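ok so a few people asked what I do all day now that I'm at Kestura, and the answer is toaster ovens. Thread.

I teleoperate a two-armed robot through kitchen chores and every run gets saved as an example for the model to learn from. January's chore is the toaster oven. Open door, put thing in, close door, turn knobs, then the whole lot backwards.

We're at 379 good runs. Good means Olesia watched it back and didn't flag it. She flags a LOT. My worst afternoon I lost 6 in a row for letting go of the door too early.

Things I had no opinion on before this job: oven doors. If you pull from one corner it twists a bit and the arm fights you. Pull from the middle of the lip and it comes down so nicely! I've started doing it that way at home too.

Ardalan wants more variety in the starts — door shut, door half down, door all the way open, knobs left wherever the last person left them. My instinct is to tidy everything back to the same spot between runs and he keeps telling me to stop doing that. The model has to cope with a messy kitchen, fine, but it hurts me.

Also he wants the recoveries kept in. If I miss the knob and have to come back for it, that stays, as long as I get there in the end. Took me two weeks to stop hitting discard out of pure embarrassment.
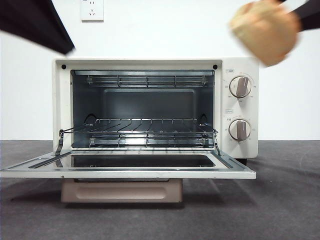

Knobs are the bit I'm still slow at. You want the fingers square on before you turn, and from the operator seat it's really hard to judge how far off you are. Kourosh does it in one go every time and won't explain how.

Next up is mugs, which Setareh swears are worse. Back after lunch if anyone has questions, I've got another batch to get through first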